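Clearing and Resetting a Shared Study Table: Project Report

Submitted by Padmavathi Kurian and Yuzhen Fang
Supervisor: Vasanthi Hegde
Huton Building, upper level
2026-10-16

1. Background

The upper level of the Huton Building is used by students from several courses. Complaints received in August concerned the condition of the blue table near the railing, where personal belongings, books and cleaning cloths were often left from one group to the next. The supervisor asked for a short study of how the table is used and for a written routine that any group could follow.

The study covered 8 working sessions. At each session the authors noted which articles were on the table and where they were placed when work ended. The articles most often recorded were books, eyeglasses, a small microphone on a thin flexible stand, and cloths used for wiping. A crumpled white cloth was treated as an article to be put away, in the same manner as a book.

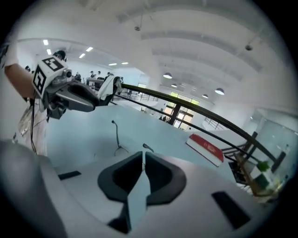
2. Method

Two routines were compared. Under the first, each member of the group removed his or her own belongings and the surface was wiped last. Under the second, one member cleared the entire table to the desk, wiped the surface, and returned only the articles needed by the next group. Each routine was used in four sessions. The time taken was recorded by Aravind Achari, who did not take part in the clearing.

Books were to be closed and laid flat. The red book was kept as a common reference copy and therefore remained on the table under both routines. Eyeglasses were to be moved by their owner only. This rule was added after the second session at the request of the group.
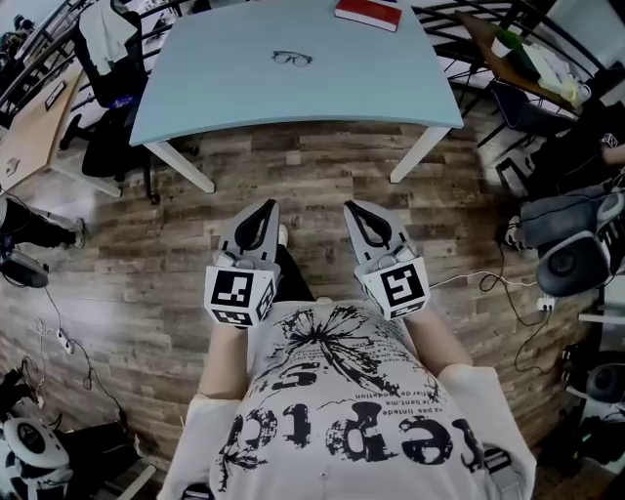

The chairs were included in the routine from the third session onward. Cloths had been placed over chair backs in several sessions, and the groups did not agree on whether a cloth left there counted as put away. For the purpose of this report it did not.

3. Findings

The second routine was completed faster in all four sessions in which it was used. It also left fewer articles behind. Its main weakness was that belongings moved to the desk were sometimes forgotten there, and the desk then required clearing in its turn. The first routine produced no such difficulty but depended on every member remaining until the end.

4. Recommendations

The second routine should be adopted, with the desk checked before the group leaves. A fixed place should be assigned for cloths. The reference book should have a marked position at one end of the table.

Comments (2)

Sreekumar Kulkarni
Was the time for checking the desk included in the totals? Section 3 does not say.

Padmavathi Kurian
It was not. The check was proposed after the last session. We will state this in the revised copy.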